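Kassa Bench Marking and Clearance Kit
Sold by Ferkmont
Part no. KS-129
Availability: In stock, ships from Purkness

Overview

The Kassa kit is a set of floor tape, table markers, tags and printed cards for benches where a small robot arm handles mixed objects. It covers one arm and one table. It is meant for labs, training rooms and light packing stations that already have a written risk assessment and need the bench to match it.

The kit does not replace guards, an emergency stop or a protective stop function. If your assessment calls for a fence or a scanner, fit those first.

What is in the box

Yellow and black floor tape, 2 rolls
Low-tack table tape, 1 roll
Corner markers, 23 pieces
Lockout tags with ties, 10 pieces
Daily check cards, pad of 80
Reach template, folded paper
Setup guide, 16 pages

Setting up the table

Clear the table before you start. Move the arm by hand or at reduced speed to its farthest points and mark them on the reach template. Include the gripper and the longest item it will carry. Many people measure to the wrist and forget the tool, and the marked line ends up too close.

Put the table tape outside the marked points by the distance in your own assessment. The setup guide has a worksheet for this. We do not print a fixed distance on the template because stopping distance changes with the arm, the speed and the load.

Floor tape goes down last. Clean the floor and leave the tape one hour before anyone walks on it.

Working rules on the daily card

1. Check the emergency stop before the first run.
2. Look at the gripper fingers for cracks, loose screws and buildup.
3. Wipe the table. Remove crumbs, grit and scraps of tape.
4. Lay out only the items needed for the run.
5. Leave open space between items so the fingers can come down without touching a second one.
6. Keep cups, phones and tools off the work surface.
7. Stop the arm before reaching in to move anything.
8. Tag the controller when the fingers are being changed.
9. Write down any contact the program did not call for, even if nothing was damaged.

Rule 7 is the one we get the most calls about. A paused program is not a stopped arm on every model. Check your manual for what pause does, and use the protective stop if there is any doubt.

Soft and light items

Soft items need their own line in the assessment. Plush, fleece and paper can fold into the finger joint, and shed fiber collects on the pads. Set the grip force low and raise it in small steps. Lay paper items flat. If a tray or shallow box is part of the job, include its rim height in the approach path.
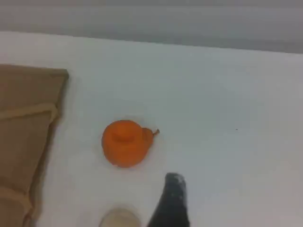
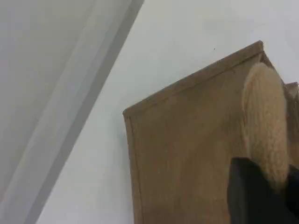
Black gripper fingers working over pale surfaces and a brown board, with light, everyday items.

Do I need a separate kit for each arm on a shared table?
One kit will mark the table, but each arm needs its own reach template and its own check card. Where two reach areas overlap, mark the overlap with the corner markers and treat it as a separate zone in your assessment. Extra templates and card pads are sold singly.

Specifications

Floor tape: 2 in wide, vinyl
Table tape: 1 in wide, paper, low tack
Reach template: opens to 48 in by 48 in
Card size: 5 in by 8 in
Surfaces: sealed wood, laminate, painted steel
Not for: bare concrete, oiled wood, outdoor use

Related items

Nasard finger pad cleaning cloths
Kassa spare card pad
Kassa spare reach template

Setup guide written by Niall Lennox and checked by Ruairi Dow. Page last revised 12/19/22.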